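About Lorau

Lorau supplies and maintains block sets for child care centres, kindergartens and primary schools. We sort, check, wash and repair wooden and plastic building pieces, and we lend complete sets by the school term. The business started in a single garage bay and now works from a leased unit with a wash area, a drying room and a sorting bench.

What we lend

Each set is packed in a lidded tub and comes with a printed contents sheet. There are two standard sets. Gelta is the smaller one, with 100 pieces, meant for a group at one table. Barasa is the floor set and fills two tubs. Both contain cubes, cylinders, arches, roof pieces and flat boards. Rings and short tubes are supplied separately on request, as some centres prefer not to have them in rooms for younger children.

Colours are mixed within a set. We do not match shades between batches, and a replacement piece may be lighter or darker than the one it replaces. Shape and size are what we check. A cylinder that has worn out of round will roll off a level board and is withdrawn.

How pieces are checked

Every returned tub is emptied onto the bench and sorted by shape before anything is washed. Pieces with splits, raised grain or chipped corners go to repair. Plastic pieces with a crack of any length are recycled. Roof pieces get the most attention, because the pointed edge takes most of the knocks. The edge is sanded back to a slight radius and the piece is returned to stock if it still sits flat.

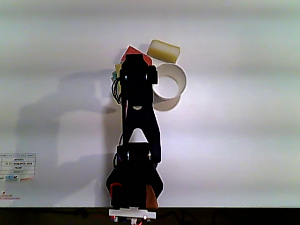 Barbara wrote to us after a term with the floor set: the children used up the roof pieces first and then stood the cylinders on end as chimneys, so could there be more of both? The Barasa contents sheet was changed in May and now lists 16 roof pieces. The number of cylinders was increased in the same revision.

Washing and drying

Plastic pieces are washed in warm water with an unscented detergent, rinsed and racked. Wooden pieces are wiped with a damp cloth on all faces and are never soaked. Drying is done on slatted shelves at room temperature. Tubs and lids are washed separately and are not repacked until the inside corners are dry.

Storage at your centre

Keep tubs off concrete floors and away from heaters. Do not stack more than three high. If a piece is lost, write it on the contents sheet and return the sheet with the tub. The loan fee covers ordinary losses.

Repairs to your own sets

Centres that own their blocks can send them to us under the Sterkier service. Turnaround is 30 working days from the date of arrival. We quote after sorting and do not start work until the quote is accepted. Painted pieces of unknown age are returned untreated.

Stock and orders

We hold 2000 spare pieces for replacements. Bookings open at the start of the preceding term and are filled in the order received. Pickup is from the unit by appointment, and delivery is charged by distance.

Page last updated 2023-09-27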